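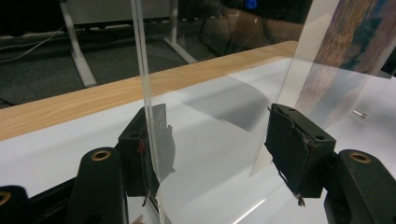

Clear sheet upright over the white tabletop, with one small metal pin or screw lying to the right.

Workroom diary, Hallavel Local History Rooms
28th February

The day was given to the preparation of clear sheets for the Robles display. The sheets are to stand in front of the printed views of the valley, and they must be fitted before the panels are carried downstairs. Work began after the morning opening and continued until the lamps were turned off in the side room.

The white tabletop was wiped down twice with a soft cloth. It shows every crumb, and it also shows every scratch in a sheet laid over it, for which reason it is preferred to the bench by the sink. The lamp was moved to the left end of the table. With a sheet held on edge the rim shows as two pale lines, and any chip along it is easily found by following those lines slowly from top to bottom.

Three sheets were passed as fit for use. One further sheet has a chip near a corner and has been set aside. It may serve for the small map of the mill road, where the molding is wide enough to cover the damage. The matter will be decided when the molding has been measured again; the figure written on the card in November does not agree with the figure on the drawing.

Fingerprints remain a difficulty. Staff are asked to handle all clear sheets by the edges and to use padding wherever a sheet is gripped. The padding in present use is much worn and should be replaced from the next order. A new roll has been requested from Tosent, together with a box of 200 pins. The larger box of 1000 was considered and declined, as there is no drawer to hold it.

On the subject of small hardware: loose items are to be returned to the tin before any sheet is laid flat. A single pin beneath a sheet will mark it, and the mark cannot be polished out with the materials kept in this room. The same rule was entered in this diary in the autumn and is repeated for the benefit of those who have joined since.

Mr. Nicanor Segura called in the afternoon regarding the loan of his father's photographs of Jallby. He confirmed that the loan may be extended by up to 3 weeks, and he signed the revised form. He asked whether the photographs would be placed behind clear sheets as well. He was informed that they would, and that a space would be left between each sheet and the print. He wished the photograph of the ferry landing to hang at eye level - this has been noted on the plan.

The room was cold until midday. The heater was reported again.

Outstanding for tomorrow: measure the molding for the mill road map; cut the backing card; write the label for the ferry landing, using the spelling on the back of the print; return the borrowed steel rule to the front office. The passed sheets have been wrapped in tissue and stand on edge in the tall cupboard, second section, with the key on its usual hook.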